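# Which Gripper Would You Pick?

Try picking up a grape with a pair of salad tongs. Now try a pencil. Now try a sock! Some of those are easy and some make you want to give up and use your fingers – and that's pretty much my job.

I test grippers. A gripper is the part of a robot that grabs things, like your hand at the end of your arm. This August I compared two kinds, which I'll call the Cilley and the Zervas. The Cilley has smooth tips. The Zervas has bumpy ones, a bit like the bottoms of your sneakers.

Each gripper got 400 tries with blocks, spoons, sponges and one very squishy toy frog. The Cilley held on 361 times. The Zervas did better with the frog but kept fumbling the spoons (so did I, when I had a go).

Some grippers don't need a robot at all. You hold one in each hand and squeeze! The black-and-white squares on them work like name tags for a camera, so a computer can figure out where each gripper is and how it's tilted.

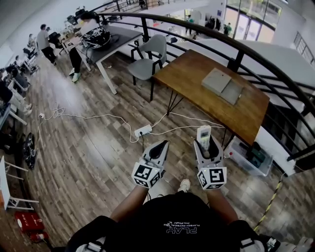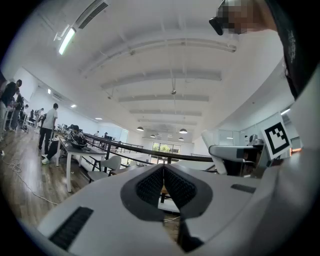
A reader wrote in to ask whether a stronger gripper is always a better one. Zostine says no, and to think about eggs: squeeze too hard and you've got breakfast on the floor, so a good gripper has to know how to be gentle too.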